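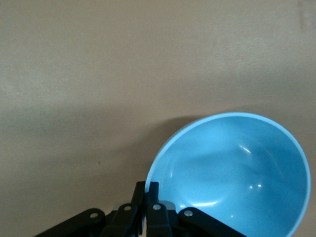

Light blue bowl on a table at the clubhouse

About Us

Drarnudstead Athletic and Ball Club

We are a community sports club based in Drarnudstead. We run teams in soccer, softball and Gaelic football, along with a running group that trains year round. Anyone can join. You do not need to have played before, and most of our adult members had not when they signed up.

How we started

The club began as a single Gaelic football side that shared a field with the local school. There were not enough players for two full teams, so early practice games were played nine against nine across half the field. Softball came next, when a works team from Prorkard lost its diamond to a road project and asked to use ours. The two groups shared one equipment shed for several years before agreeing to become one club with one set of dues.

Soccer is our newest section and now our largest. It started with an under-10 squad and has grown up with those players. We added a women's team when the first group of girls reached adult age.

The club today

We have 2,217 registered members. Of those, 1,713 play in a youth or adult team during the season. The rest belong to the running group or hold a social membership.

Our home is the Rakon Road ground, which has:

Two full-size grass fields
One softball diamond with a backstop and covered dugouts
A half-mile cinder path around the outside
A clubhouse with changing rooms, a kitchen and a meeting room

The lower field drains slowly and is closed after heavy rain. Check the board by the main gate or call the clubhouse before you travel. Games moved at short notice usually go to the school field in Prorkard.

Our teams

Youth teams run from under-8 to under-18. Under-8 and under-10 players do not keep standings and everyone plays at least half of each game. From under-12 up, teams enter the county leagues and coaches pick their own lineups.

The adult Gaelic football team plays in the second division. It went up two seasons ago after winning the Dumitrescu Cup, came straight back down, and finished third last year. The adult softball team plays in a mixed league on summer evenings. The women's soccer team plays in the fall and spring, with a break from December until the fields are fit again.

Coaching

All our coaches are unpaid. Each one passes a background check and completes a first aid course before working with a team, and the club covers the cost of both. New coaches spend their first season as an assistant. If you would like to help but do not want a team of your own, we also need umpires, linesmen and people to mark the fields.

Money

Dues pay for field care, insurance, league fees and equipment. Families with three or more children playing are charged for two. If dues are a problem, talk to the membership desk and we will work out a reduced rate in private.

Our main fundraiser is the October road race, a 5-mile loop that starts and ends at the ground. Entries are capped at 2,000. Money from the last race went toward new lights on the upper field.

Visiting and joining

The clubhouse desk is open on weekday evenings from 6 p.m. during the season. Forms can be picked up there or from the rack inside the front door. New players may attend two practices before paying dues. Bring water, cleats for the grass fields, and shin guards for soccer. Softball players can borrow a glove and helmet.

Parking is behind the clubhouse. The gate on the Prorkard side is for emergency vehicles and is kept clear at all times.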